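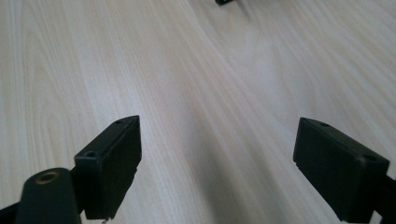

*The two finger pads of a hand-held gripper, over the club's wooden table.*

Nneka Garba laughs when I ask how long she has been at this. "Since September," she says, "though my mum would tell you it's been my whole life!" She and her clubmate Garba Nwosu (no relation, they get asked constantly) are the heart of Flakari, the student robotics club, and they were kind enough to give me a whole afternoon and a cup of very strong tea.

Their project is called Etim, and it's all about kitchen chores, beginning with a sponge and a wire rack. "People want us to start with something grand," Garba says, "but my nan's favourite test would be the washing up, so that's where we began."

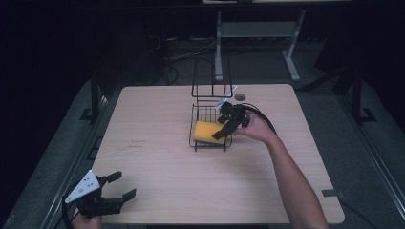 What does a new member need to know before joining? A bit of patience and a willingness to ask questions, and the club will happily teach the rest.

Nneka keeps the jobs list in Jira, a habit she's rather proud of, and it has 24 items on it at the moment. "Garba adds them faster than I can close them," she says, and he grins and doesn't argue (he added another one while we were talking).
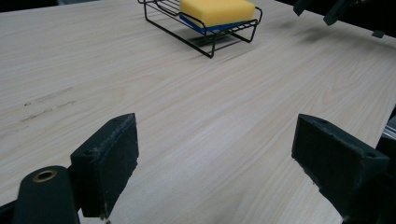 ## Looking ahead to Fustavano

The next big thing is the Fustavano student competition, where each entry is marked out of 100. "I'd be over the moon with half that," says Garba. Nneka is aiming a good deal higher.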